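Virág Printed Finger Set for Wrist-Camera Grippers

Item 1177 – sold as a pair, left and right

Replacement fingers for the Mivmont parallel gripper, printed in matte black. The fingers taper to a pointed tip and have a long recessed slot along the face. A small embossed circle near the base helps you line up the finger when it goes back on the carriage. The set fits both arms of a two-arm Sastden table cell.

In the box
2 fingers
6 screws, including spares
Hex key
Fitting card

Fitting

Open the gripper all the way from the control screen, then cut power to the arm. Take off one finger at a time and wipe the carriage before the new one goes on. Start the screws by hand and tighten them evenly – the plastic will crush if one side is pulled down first. When both fingers are on, close them slowly with nothing between them and check that the tips meet. If they cross, loosen the screws on one finger, square it up and try again.

Set the fingers wide apart before you save the camera's reference view. Both tips should show, with clear tabletop between them.

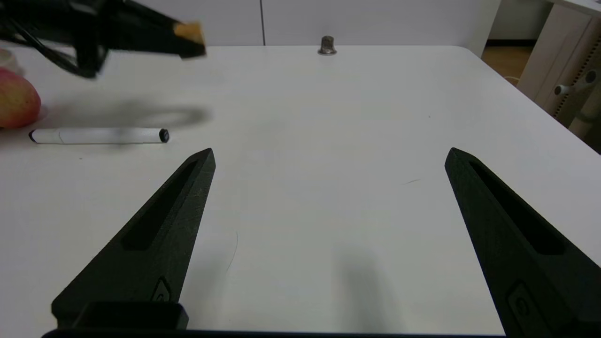 Csenge Simon: We run these on both arms and the only trouble we had was after a swap on a Tuesday night, when the old zero was still loaded and the tips pressed together too hard. Redo the zero every time, even if you only changed one finger. I'd like to see that printed on the card.

The zero routine is under Gripper, Service on the Sastden screen and must be run after any finger change. It takes two full strokes.

Care

Wipe the fingers with a dry cloth at the end of the shift. Keep solvent off them. Lint and hair on the table can end up in the slots, so clean the tabletop as well – a soft brush is enough for the slots themselves.

Check for wear at the tips after some 2000 cycles. Replace the pair if either tip is chipped or has play at the base with the screws tight.

Grip pads are not included. See Inen pads under Accessories.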